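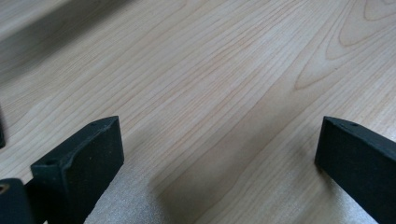

Who paid for "The Road to Pludwood"?

The money came from Bromow, a cement company that wanted the state to vote for a new toll road and figured a movie would go down easier than a brochure.

"The Road to Pludwood" is a sponsored short film in two reels, and I've watched it more times than I'd like to admit. It was made to be shown in church halls, high school gyms and at county fairs, free of charge, with a projector on loan if the town didn't have one. I first wrote this entry in September and have been fixing it ever since, so bear with me if the order is a bit odd.

Plot

A feed store owner named Kalogeropoulos hates the idea of the toll road. His daughter comes home from college and loves it. They argue over supper, they argue at the barber's, and then a truckload of peaches spoils at the old river crossing and he starts to come around. The peaches get a surprisingly long scene! By the end he's cutting the ribbon himself, in a hat that looks borrowed.

Production

Shafiq Nanayakkara directed it in nine days, mostly on the main street of Ikora, which stands in for Pludwood. Chathurika Dewan wrote the script and also did the narration after the hired announcer lost his voice – I think she's the best thing in it. Five townspeople got speaking parts. The barber was the town's real barber, and you can tell, he never stops cutting hair while he's talking.

Reception

The vote passed, though I wouldn't give the film much credit for that, as the road had plenty of friends in the legislature already. The Ikora paper called it "pleasant, and long on peaches." Teachers kept borrowing it for civics classes well after the tolls went up (which must have been a little awkward).

Surviving prints

Two prints are known. One has faded to pink and is missing the supper argument. The other is complete and was scanned in December 2019, with the sound cleaned up a bit, although there's still a hum under the ribbon cutting. The music is uncredited on both – if you recognize the march over the opening titles, please add it to the talk page.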